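Courses > Sport Analytics > Fantasy Scoring > Handout 3

Reading a projection before draft night. Notes only, fill in the rest in class.

Projection = guess at a player's season total. Built from past games, playing time, age. Most sites print one number. Bad habit. Ask for the range too.

Our data set: Stastwood league archive, 4000 player-weeks, basketball only. Already cleaned, dont re-clean it.
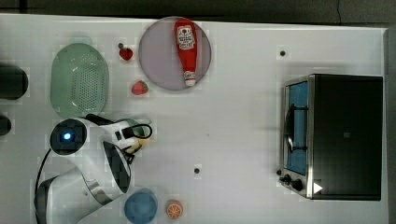 Replacement level comes first. Find the best player still free after everyone has drafted, that's your zero line. Value = projected points minus the zero line, by position. Centers run out fast, guards dont. Think of a tabletop with one ketchup bottle and two strawberries: lose a strawberry and you have another, lose the bottle and you're stuck. Draft the bottle earlier. Same math for centers.

Sample size. Under 1000 minutes, pull shooting percentage back toward the league average. How hard you pull is up to you but write it down.

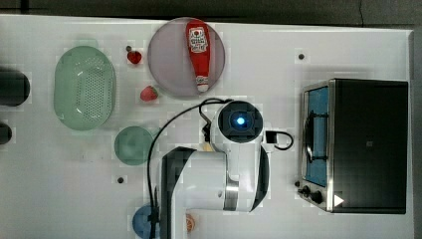
Colander and plate on the white table.

Tsolakis method (used in the Flelitz league): weight last three seasons, newest one heaviest. Simple, hard to beat. Misses role changes completly. New coach, new team, check by hand.

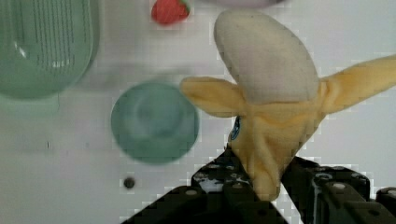 Toy banana, partly peeled.

Worked case: guard projected at 569 points over the zero line, missed a third of last season. Per-game rate looks great. Multiply by the games you expect, then compare.

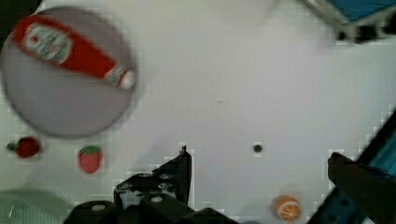
Do I use per-game or season totals in a weekly head-to-head league?
Per-game, then adjust for how many games the team plays in your playoff weeks.

For next time: bring your own rankings, top of each position, zero line marked.

Filed under: Draft Prep, Projections, Class Handouts

Zusteddale Evening Courses | Contact | Back to top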